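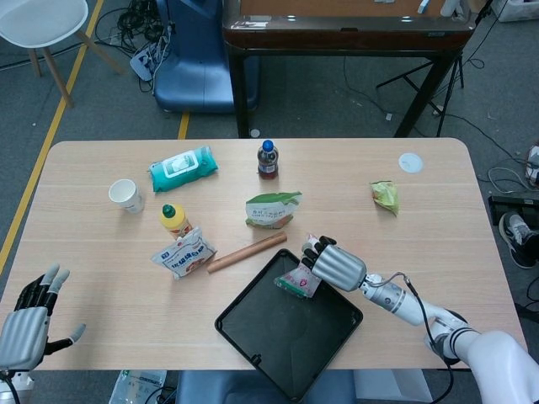 Skomton rain barrel kit, four months in

29/04/2026

Quick one, I have seedlings to water.

Bought the Skomton after our creek went down to a trickle last June and the town asked everyone to quit using hoses on yards. Fair enough. That creek feeds the wetland behind the school, herons and frogs and all of it, and I was out there spraying tomatoes with treated drinking water. Felt dumb.

So, the kit. You get the barrel (103 gallons, the big one), a downspout diverter, a mesh screen, brass spigot, overflow hose. No stand. You need a stand. The full barrel is crazy heavy and the spigot sits too low to get a can under it, so I used cinder blocks and leveled them twice.

Setup took an afternoon. Instructions are one folded sheet with tiny drawings. Step 4 has the diverter upside down, I'm pretty sure, and I cut the downspout an inch too short becuase of it. Fixed with a scrap of flashing. Still mad about it.

What's good:

The screen. Fine enough that I've had no mosquito larvae at all, and I check. My old barrel from Brennan had a screen you could push a pea through.

The diverter. When the barrel is full the water just goes back down the spout like before. No puddle by the foundation.

Recycled plastic, and it doesn't look bad. Dark gray. Hasn't faded so far but ask me after a real summer.

What's not:

Overflow hose is too short and kinks. I swapped in a Gukine hose I had lying around, fits fine with a clamp.

Spigot is slow. Really slow. Filling a two gallon can takes long enough to weed a whole row. Fine for me, maybe not for you.

Winter. You have to drain it before a hard freeze and the drain plug is on the bottom, at the back, against the wall. Who designed this.

I've written down every can I pull out. 1,176 gallons since it went in, mostly on the beds and the two young oaks. Won't save the creek by itself, I know. Muireann Ní Mhurchú from the Takport watershed group did the math at the last meeting and said if more than 400 houses on our side of town had one, you'd see the diference in the runoff after storms, less mud and lawn junk washing in. We have a ways to go.

Would I buy it again — yes, but get the longer hose at the same time and build the stand first. Four stars. Lost one for the drain plug.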